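Search the help pages Go

Acrylic picture stands — your questions

Which card fits the stand?
Any postcard or small print that is smaller than the plate. Our beach card with the painted boats is a good size.

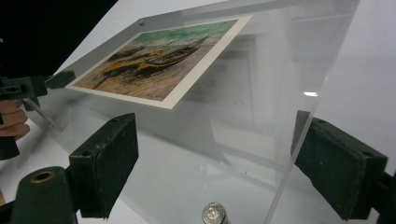
Please hold the plate by its sides, then you leave no finger marks before the picture.

Can I use a card with a white border?
Yes, the border stays visible and I find it looks nice. 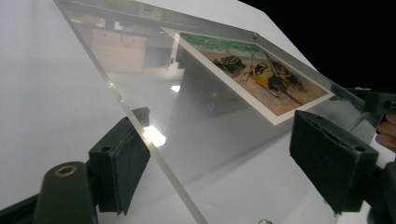 A card without border is also fine — only cut it straight.

How tight must the screws be?
Finger tight. There is one in each upper corner.

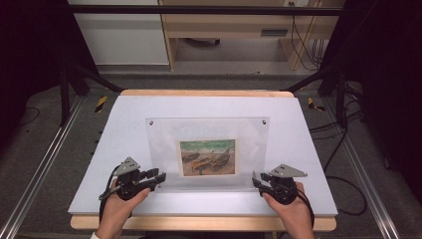
Turn both a little, one after the other.

Comments

Nasr: Does it hold up to 4 cards?
Hajar Cherkaoui: One is better, thick paper bends.
Honitz: Mine came in March, still clear.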